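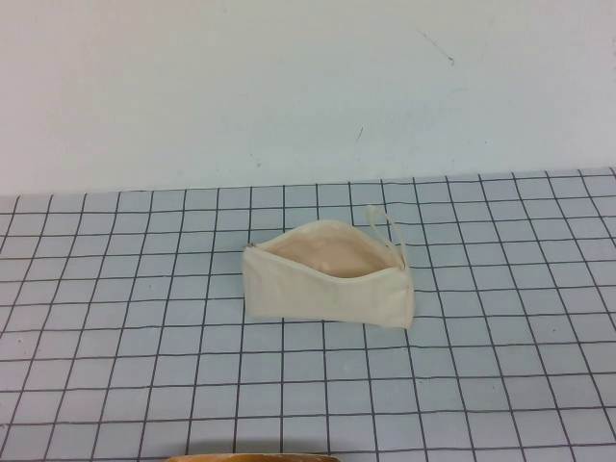
Manipulación robótica de objetos textiles

La manipulación robótica de objetos textiles es la rama de la robótica que estudia el agarre, plegado, apertura y cierre de prendas, bolsas y otros artículos flexibles. Se considera una de las tareas pendientes de la automatización doméstica y de los talleres de confección.

Características del problema

Un cuerpo rígido queda descrito por su posición y orientación. Un tejido, en cambio, admite un número ilimitado de configuraciones y modifica su forma al primer contacto. Los estuches y neceseres de tela con cremallera añaden una segunda dificultad: el cursor es pequeño, el carril se curva con el material y el cierre suele exigir dos puntos de sujeción, uno para tensar y otro para tirar. Con un solo brazo, la tensión debe obtenerse por apoyo contra la mesa o mediante un útil fijo.

Métodos

Se emplean pinzas de dedos estrechos, ventosas y, en menor medida, agujas. El control puede ser programado, teleoperado o aprendido a partir de demostraciones. La oclusión es un obstáculo frecuente, ya que la propia pinza tapa la tela en el momento del contacto.
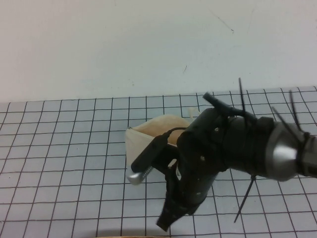
Mwajuma Simiyu objeta que la oclusión recibe demasiada atención y que la mayoría de los fallos se debe a la falta de tacto en los dedos: una cámara adicional no indica si la tela se desliza.

Estado actual

En el ensayo Drelside, realizado en noviembre, el sistema Fistia ejecutó 559 intentos de cierre de cremallera sobre 16 modelos de bolsa. El tiempo medio por cierre logrado fue de 40 segundos, muy superior al de un operario. Los resultados empeoraron con los forros sueltos, que tienden a entrar en el carril.

En planta, la empresa Le Goff limita el uso de robots al traslado de piezas ya plegadas y mantiene el cierre manual. No existe por ahora un equipo doméstico capaz de ordenar bolsas y estuches variados sin supervisión.

Véase también

Objeto deformable
Pinza robótica
Teleoperación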